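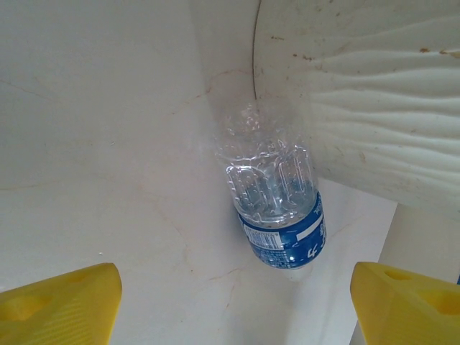
Water trough keeps running over and the float valve looks fine

Posted by Lilla Simon, July 30, 2026

I have a 75-gallon stock trough in the lower paddock at Tirnstead, which is a grand name for a few acres of clay and thistles. It waters two cows, Gruta and Virág, and whatever else leans over the fence. It has a float valve on one end, the ordinary kind with an arm and a plastic ball, fed by a buried line from the well.

Since May the trough has been running over. It doesn't do it all the time, or I could fix it. I go down in the morning and there is a swamp on the downhill side, the cows are standing in it looking pleased, and the valve is shut tight and not dripping. I stand there and watch it for twenty minutes like a fool. Nothing. I go back to the house, eat lunch, come back, and the swamp is bigger.

What I've done so far:

Replaced the washer. Replaced the whole valve when the washer didn't help. Bent the arm down so it shuts off lower. Bent it down some more. Checked the trough for cracks by filling it, turning the water off at the hydrant and leaving it overnight with the cows shut out. It held fine, same level in the morning.

The meter on that line (my late uncle put it in, he trusted no one) says 1,171 gallons went through it last month beyond what it did the month before, and the cows have not taken up bathing. Or not that I've seen.

The ground was hard as a plate this week everywhere except around that trough. I'm getting a hoof-deep ring of mud and I'd like it gone before fall, when it'll be hoof-deep everywhere and I won't be able to tell the difference. Is it the valve, the pressure, or me?

Trurell

It's the cows.

You said it yourself. You shut the cows out and the trough held. You let them back in and it runs over. You stand there watching and nothing happens, and I'd bet money that's because they're watching you back to see if you brought feed.

One of them is playing with the float. I had a heifer that did it for a whole summer. She'd put her chin on the arm and hold it down, the water would come in around her nose, and she'd stay like that until she got bored. When she let go, the arm came back up and shut off clean. I changed three valves before I caught her, and I only caught her from the upstairs window with my reading glasses on, so I can't even claim I was looking.

Bending the arm won't help. Neither will a better valve. All you're doing is giving her a nicer toy.

You need a guard over that end. Mine is a piece of two-inch plank bolted across the corner with a plate screwed on the front, so that they can't get a nose in from the side. It wants to be tight to the rim. If there's a gap big enough for a tongue they'll use the tongue. Leave yourself a way to get in there without taking the whole thing off, which I did not do, so every time the valve needs cleaning I'm out there with a socket wrench saying things.

Put the bolts in from the inside with the nuts outside, or the ends will catch a lip sooner or later. File them down if they stick out much.

As for the mud, you'll have to dig it. Take out the soft stuff until you hit something that holds you up, lay fabric, then coarse stone, then fine stone on top. Don't put stone straight on mud. I did that too. It's still down there somewhere, I suppose.
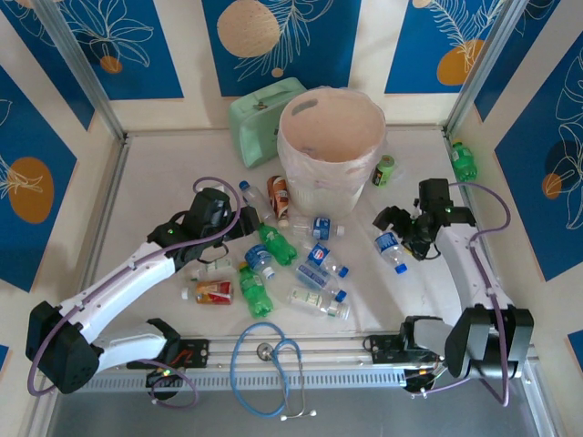 hillside_pete

Agree with the guard but don't skip the pressure question, she asked and it's a fair one. A cheap float valve can shut perfectly well at midday and let by at night when the pressure comes up, and you would never see it standing there in daylight. The overnight test with the hydrant turned off doesn't rule that out, because there wasn't any water behind the valve while you were testing. All you proved is that the tub doesn't leak.

So do it again. Shut the cows out and leave the water ON. Read the meter when you go to bed and again when you get up. If it hasn't moved, it's a cow, build the guard. If it has moved and the trough is over the rim, put a regulator on the line ahead of the valve. If it has moved and the trough is not over the rim, sorry, you've got a leak in the buried pipe near the riser, and the swamp has been coming up from underneath the whole time. Clay will do that. Water follows the trench until it finds somewhere to come up, and it likes the spot where somebody dug.

Lilla Simon

Well. I did the test with the water on. Meter didn't budge all night and the trough was where I left it.

Let them back in at breakfast and went and sat behind the hay wagon for 11 minutes, which is how long it took. It's Virág. She doesn't use her chin, she hooks the ball with her tongue and pushes it under. Gruta stands next to her and drinks the fresh water as it comes in, so I consider her an accessory.

Plank is cut. I'm putting a hinge on mine, thank you Trurell. I still have to dig the mud out and I've been told the neighbor's tractor is "about free," so I expect I'll be doing it with a shovel.

Trurell

Hinge it on the side away from her. And put a pin through the latch, not a hook. She'll have a hook open by supper.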